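制作ノート 2月　水辺のカット、紙から撮り直し

シェア 30　コメント 2

午後4時すぎから記入。手が鉛筆の粉で真っ黒なので、ページの端が汚れているのは許してほしい。

今日はとにかく、カット66が動いた！　短編『Zalholm』の中盤、女の子が桟橋の先でしゃがみ、水面に手を伸ばしてやめるカット。先月から三回描いて三回とも死んだように見えていたのに、今朝の線撮りで急に生きている人の動きになった。うれしくて続けて何十回も再生してしまい、午前の作業がだいぶ遅れた。

直したところを忘れないうちに書いておく。

前の版では、手が伸びるのと肩が下がるのが同時だった。タイムシートを見ても同じコマに原画が並んでいて、そりゃ硬いわけだ。今回は視線を先に動かし、次に首、肩、肘と送って、手首はいちばん最後に追いかけてくるようにした。指先は手首よりさらに遅らせている。戻すときは逆の順番にせず、肘から先に引いた。やめる、という気持ちは肘に出る気がする（自分で鏡の前でやってみたらそうだった。横から見ていた人にはかなり変な光景だったと思う）。

基本は二コマ打ち。手が止まる寸前だけ三コマにして、戻りはじめを一コマで抜いた。数字で見るとちょっとしたことなのに、画面では息を吸ったように見える。この「吸う」感じがずっと欲しかった！

注意点。止まるところで完全に同じ絵を使うと、急に背景の一部みたいに見える。同じ絵をなぞり直したものを何枚か回して、線をわずかに揺らすこと。揺らしすぎると寒くて震えている芝居になってしまうので、輪郭の外側はほぼ動かさず、髪と袖口だけ。顔の線は触らない。

■ 髪の動き

風は画面右から。前の版は髪全体が旗のようになびいていて、見ているほうは風ばかり気になった。今回は生え際から耳までをほとんど固定し、毛先だけ遅れてついてくる。束は大きく分けて描き、ばらけるのは手を引いたあとの一瞬だけにした。

中割りを頼むときは、毛先の軌道を必ず別の紙に描いて添えること。前回は原画の間をまっすぐ割られてしまい、毛先が振り子のように見えた。これは割った人の責任ではなくて、私が何も書いていなかったのが悪い。軌道は八の字を横に倒して少しつぶした形で、端で詰める。

■ 紙とスキャン

Sorutexの薄口に替えてみた。以前の紙より透けがよくて、ライトを弱くしても下の絵が三枚先まで読める。目が楽！　消しゴムにもそこそこ強いが、同じ場所を何度もこすると毛羽立ち、スキャンで灰色のもやになる。口元のように描き直しの多いところは、思いきって紙を替えたほうが早い。

取り込みはGosachで。新しく作った設定では、鉛筆の濃淡を残したまま紙の地色だけ飛ばせる。これまでは線を二値化してから塗りに回していたけれど、今回の短編では鉛筆のざらっとした感じを最後まで残したい。しきい値を下げるほど紙の目まで拾うので、暗い画面用と明るい画面用で設定を分けて保存した。名前は「夜・線」と「昼・線」。上書きしないでください、お願いします。

タップ穴のずれについて。画面全体が周期的に小さく跳ねるカットがあって、最初はスキャナを疑っていた。枠線を重ねて調べたら、ずれているのは決まった束の紙だけ。穴が少しゆるい。その束は箱の側面に赤い印をつけてラフ用に回した。清書には使わないこと。

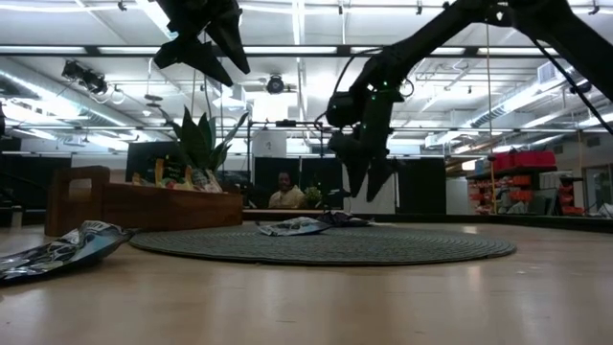

■ 水面の試し

ここからは午後の分。

水は全部手描きにしたい、と言い出したのは私なので、私がやるしかない。計算すると桟橋の場面だけで1,000枚に届く。さすがに怖い数字だけれど、やり方が見えてきた。

一、波の形を追うのをやめて、光っているところの形だけを描く。暗いところは背景美術に任せる。昨日まで波の輪郭を一本ずつ追っていて、描けば描くほどゼリーみたいになっていた。光の切れはしだけにしたら急に水になった。すごい。しかも線が少ない！

二、手前と奥で別のリピートにする。手前は大きな形でゆっくり、奥は細かい形で細切れに。周期が同じだと繰り返しがすぐばれるので、長さを互いにずらしておく。今日の試しでは手前が長め、奥が短め。つなげて流しっぱなしにしてみたけれど、どこで頭に戻ったのか描いた本人にもわからなかった。

三、女の子の影が落ちるところだけリピートから外し、芝居に合わせて描き下ろす。手が近づくと影が縮み、光の形がよける。触っていないのに水が先に気づいているように見える。これは狙っていなかった。試しに重ねてみたら出てきたもので、今日いちばんの収穫かもしれない。

残る問題は、影の縁と光の形が重なったときのちらつき。影を半透明で乗せると縁だけ濃く見えるコマがある。マスクを一段ぼかすか、縁の内側に光を描かないか。描かないほうが絵としてはきれいだと思う。明日の朝、両方並べて見る。

■ Azucenaさんと見た分

夕方、Azucena Zepedaさんと冒頭から今日のところまで通しで見た。彼女は背景を全部持ってくれていて、桟橋の木の色を先週すっかり塗り替えている。前は茶色寄りだったのが、今は湿った灰色に緑がほんの少し入った色。水の光がその上で本当によく出る！　私の線が急に上手になったように見えて得をした。

出た意見をそのまま書いておく。

・しゃがむまでが早い。歩いてきた余韻がもう少し欲しい。
・手を引いたあと、顔を見せないのは良い。このまま背中で。
・奥の対岸の灯りは消したほうが、水面の光に目がいく。
・冒頭の駅のカットと線の太さが違って見える。

最後のは痛いところを突かれた。冒頭は旧い紙で、鉛筆もやや硬いものを使っていた。全部描き直す時間はない。Gosach側で線をほんの少し太らせたものを試すが、それで駄目なら改札の寄りだけ描き直す。引きの絵なら差はほとんど目立たないはず。

しゃがむまでの間は、足を揃える動きを足すことにした。つま先が板の端を確かめて、少し戻って、それからしゃがむ。靴は片方だけ先に揃える。きちんと両方揃えると行儀のよい子になってしまって、この子とはちょっと違う。

対岸の灯りを消す案には、最初は反対だった。あの灯りは絵コンテの段階から好きで、消すのが惜しかったのだ。でも消した版を見たら完全に負けた。画面が静かになって、手がぐっと近く感じる。灯りはラストの引きで初めて点ける。そうするとラストに意味がひとつ増える。Azucenaさんが先にそれを言って、私は椅子の上でしばらくじたばたした。

■ 音のこと

仮の音をBermúdezの録音室から受け取った。水音が思っていたよりずっと近くで録られていて、板の下にこもるような低い音が入っている。絵を描く前に聴きたかった！　波の手前側の周期は、この音に合わせて少し延ばすつもり。

足音はまだ仮。つま先の芝居が増えるので、尺が固まってから改めてタイムシートを送る。台詞のない場面だから、布のこすれる音は袖のものだけにして、ほかは足さない方向で相談中。音楽もここには入れない。次のカットの頭で弦がひとつ鳴る、それまで我慢する。

■ 明日やること

・影の縁、ぼかし版と描かない版の比較
・足を揃える芝居のラフ原（まず通しで、細部は後）
・駅のカットを「昼・線」で取り込み直し、太らせを確認
・Sorutexの薄口の追加注文。残りが心細い
・髪の軌道図を清書して中割り用の袋に入れる
・対岸の灯りを消した背景をAzucenaさんから受け取り、仮組みを差し替え

追記、午後9時。帰る前にもう一度だけカット66を再生した。やっぱり動いている。左手の小指が一コマだけ長いのを見つけてしまったので、それも明日直す。

コメント 2　この記事をシェア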